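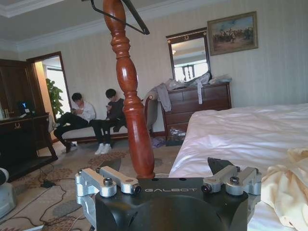

Pomard Bedroom Range: Turned-Post Bed and Five-Drawer Chest

The Pomard range is a traditional bedroom line supplied by Bekach in a dark or reddish-brown finish. It consists of the post bed, the five-drawer chest, a crested wall mirror and a long upholstered bench. Items are sold singly or as a room set. All pieces ship from the Sillus warehouse.

Post bed

The bed posts are turned from solid hardwood and finished in gloss lacquer over a reddish-brown stain. The profile alternates bulbous and ringed sections and narrows toward the top. Posts are fixed to the side rails with concealed bed bolts. A hex key is supplied. Retighten all bolts after 60 days of use and once a year after that, normally in January when the heating has been running and the joints have dried out.

The post tops are decorative. A clothes hanger or a light robe will do no harm, but the narrow upper section is not rated as a hanging point for heavy coats or loaded bags. Wire or metal hangers can mark the lacquer where they bear on the rings. Small scratches can be treated with the touch-up pen, part 459, which is matched to the reddish-brown finish only.

The bed accepts a standard mattress of the matching size. Mattress and bedding are not included. White or light bedding can be used directly against the posts once the lacquer has cured, and all units leave the factory fully cured.

Chest of drawers

Five drawers, dark finish. Drawer boxes run on waxed wooden runners with no metal slides. If a drawer begins to drag, remove it, brush out the runner and apply plain candle wax. Do not use spray lubricant, as it stains clothing.

The top is finished to the same standard as the drawer fronts and is flat to the edges. It is often used as a holding surface for folded laundry and items waiting to be put away. Two points apply:

Plastic bags should not be left lying on the lacquer for long periods. Some printed bags transfer ink, and plasticizer in soft film can leave a dull patch.

Garments and straps hanging over the front get caught when the upper drawers are closed. Clear the front edge before opening or closing.

The chest must be fixed to the wall with the bracket supplied. Open one drawer at a time.

Wall mirror

Dark wood frame with a small ornamental crest at the top center. The mirror is intended to hang above the chest and is supplied with two hanging plates. It is not attached to the chest and can be placed elsewhere. Hang it facing or at an angle to a window if more daylight is wanted at the chest. A gilded picture frame can be hung beside it without a clash of finish – the Pomard stain is dark enough to sit with gold.

Upholstered bench

Long bench with wooden trim, made to stand against a wall. The seat is fixed and has no storage under it. The standard cover is the Văn weave, tested to 1000 rub cycles for color transfer. Vacuum with a soft brush. Blot spills and do not rub. Other covers can be ordered but extend the lead time.

Room planning

Leave enough clear floor between the bed and the chest to pull the lowest drawer out fully and stand in front of it. This is the dimension most often missed, and bags stored on the floor at that point will block the drawer. On carpet, use the felt-free feet supplied in the hardware pack. On hard floors, use the felt pads. The two types should not be mixed on one piece.

Assembly

The bed requires two people and a clear working area. The chest, mirror and bench are delivered assembled. Wall fixings are not included, as the correct type depends on the wall.

Warranty and parts

Frames and joints are covered for 3 years. Finish, fabric and wear on the drawer runners are excluded. Replacement knobs, bed bolts and mirror plates are kept in stock.

Send parts requests to Abdelkrim Abou Zeid at the Bekach service desk and quote the number on the label inside the top drawer or behind the headboard.

Page revised October 31, 2023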